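July 11, 2019
by Riet Aerts

Quick one tonight, have to be up early and the logs are still copying.

So the handover bug. Finally. For those who haven't been following along: the planner hands a trajectory to the controller, controller tracks it, and every so often the right arm would lurch on the first few steps of a new plan. Only the right. Left arm fine, same code, same config (I diffed it, twice). Swapped cables, swapped ports, no change. Lihua said it was timing from day one and I didn't listen. Sorry Lihua.

What was happening: Nam, our planner process, stamps the start state when it *begins* planning. Planning takes up to 800 ms on a bad cloth segmentation. Meanwhile the arm is still finishing the old motion, so by the time the new plan lands the start state is stale and the controller goes hm, I'm in the wrong place, and catches up as hard as the velocity limit lets it. The right arm gets the short moves in our folding sequence so it's nearly always mid-motion when the next plan turns up. Left mostly sits and waits. That's the whole mystery. Since April!!

Fix is dull. Predict the state forward by the planning budget, plan from there, and blend over 200 ms if we're off by more than the tolerence. Lihua wrote the blend, I wrote the bit that decides when to refuse a plan altogether. If the mismatch is too big it now throws the plan out and asks again, which I'd rather have than a jump. 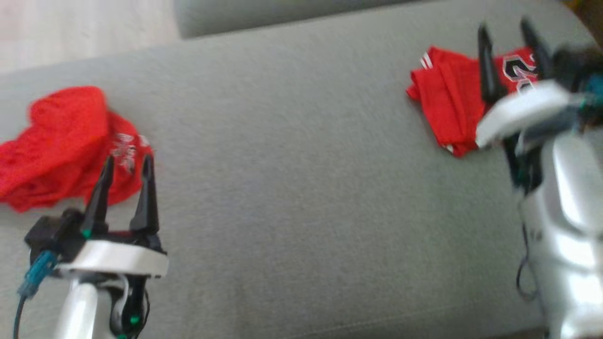

Perception is next on the list and it's in worse shape. Red on red is fine, grey background is fine, segmentation gets the outline of a garment no trouble. What it can't do is tell me whether the thing is already folded. A folded jersey and a scrunched up shirt both come out as "blob, red" and then the task layer tries to fold the folded one. Printed numbers ought to help, big flat edges with a known shape, but only if they're not half hidden by the gripper when we grab the image. Which they are. So either retract before every look, slow, or mask the arms out using the joint positions and live with a hole. Leaning toward the mask. Lihua is leaning toward retract. We'll see.

Other bits:

Holano (the log viewer) now shows planned and measured start state on the same axis. Should of done that first, would have saved weeks.

Still no answer on whether we move to the new middleware. Not touching it before the bug list is shorter.

Calibration script for the wrist offsets is in the repo but undocumented. Ask me if you need it. Don't run it with the old config file, it overwrites without asking.

Copy's done. Bed. Will put the blend code up on the weekend once I've taken out the debug prints.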